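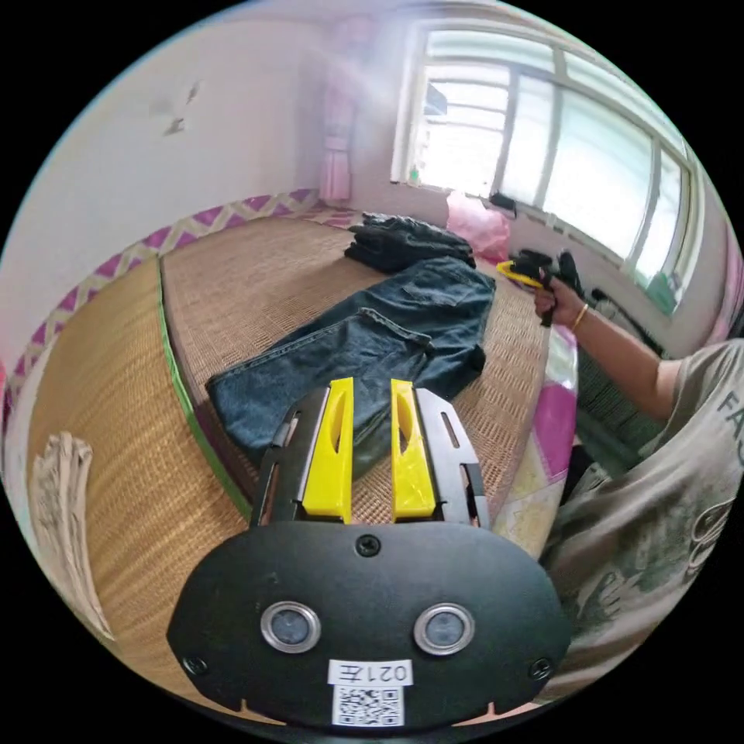
# Villex Folding Set: house rules

Recordings of people handling trousers with a gripper in each hand, gathered in other people's bedrooms. Please read the rules before you record, and again after your first batch is sent back.

## Before recording

- Check the labels. The gripper marked 021左 goes in the left hand, 021右 in the right. Swapped pairs are rejected, however nice the folding.
- Ask the household first, and ask again if you move to another room.
- Leave the bed as people keep it. A phone or a plastic bag on the sheet is fine.

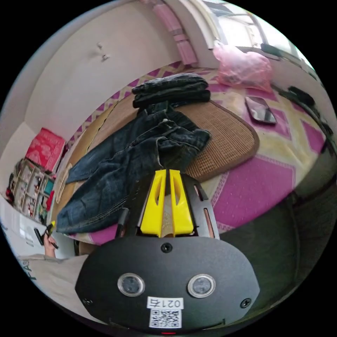
- Screens are another matter. If one lights up with anything readable, stop and start over.
- Wipe the lenses. Sleeves don't count as a cloth.

## While recording

1. One garment per take, up to 150 seconds.
2. Hold still for 2 seconds at the start and the end. It feels silly and saves us a week.
3. Keep dropped legs and bad folds. We have 1,000 perfect ones from the Bilton trial and they taught the model very little.

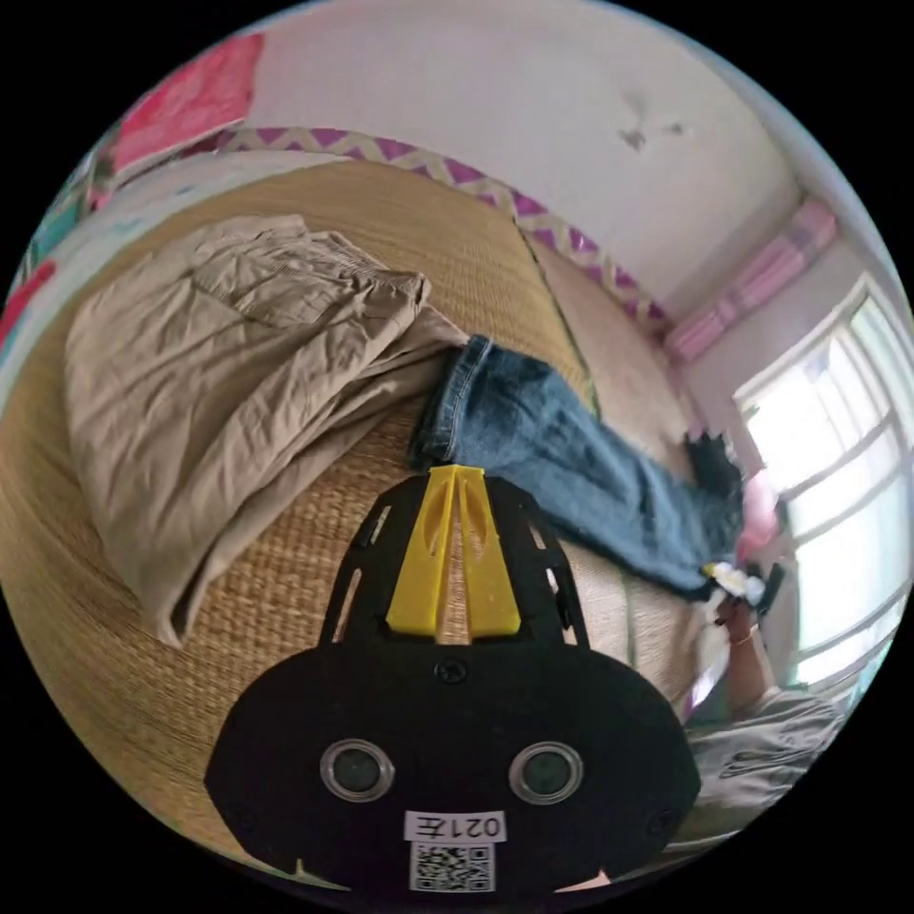 *Khakis and jeans on the mat, left-hand view.*

4. Don't talk to the trousers. There is no audio track, but reviewers can tell.

## Lifting

Pinch the cloth, never a button or zipper. Raise it slowly enough that both fingers stay in view, and don't pull against a snag.
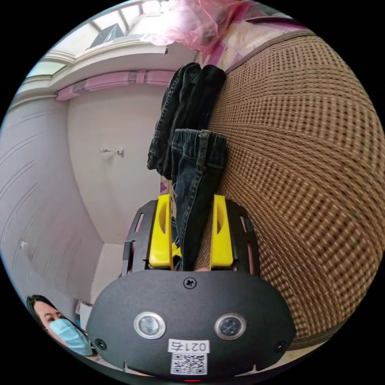
Let go only when the weight is resting on something - the Vávra checklist calls this "supported release", and we have kept the name because it sounds expensive.

## Faces and removal

Faces are blurred before release, masked or not. Households have 30 days to withdraw a recording, no reason needed.

## Changes

- December 2022: Stirkska naming scheme dropped. Old file names still load until April.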